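Keeping Your Movie Night Going Without Wrecking the Living Room

We have watched a movie together every week since the kids were small, and after all those evenings I've picked up a few household tricks that I pass along to anybody who'll sit still long enough. My favorite is for popcorn butter. Melt it slowly, let it stand a few minutes, and pour off only the clear yellow part on top. The milky stuff at the bottom is what makes popcorn go limp before the opening credits are over!
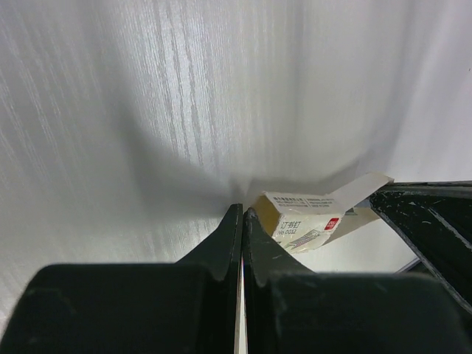
Thilini Munasinghe wrote in to say she skips butter altogether and uses coconut oil, two spoonfuls for a big pot, with the salt ground to powder first so it sticks. I tried it for a long Western in March and went back for seconds (and thirds, I'm afraid).

Now, butter spots on the couch. Don't rub! Cover the spot with cornstarch, go finish your movie, and brush it off afterward. If a shadow is left, dab on a drop of dish soap in warm water and blot with an old dish towel.
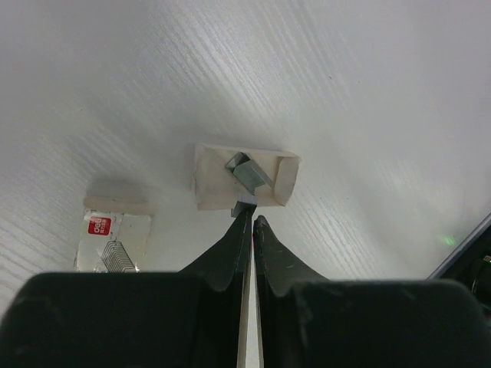
Discs, Sleeves and Sticky Fingers

I still own 237 movies on disc, and my family teases me for it. When one starts skipping, wipe it with a soft damp cloth from the center straight out to the edge, never around in circles, and let it air dry. Old musicals and weepies seem to suffer most at our house, probably from being handled during the sad parts. Store them standing up, like books, away from the heater.

For the screen itself, turn it off and let it cool, then use a dry microfiber cloth and a very light hand. Window cleaner can ruin the coating, so leave that bottle under the sink.
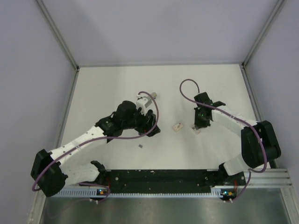 White work surface with gray rails

One last thing about blankets: wash the movie ones separately and shake them outdoors first. You would not believe how many kernels end up in my washer.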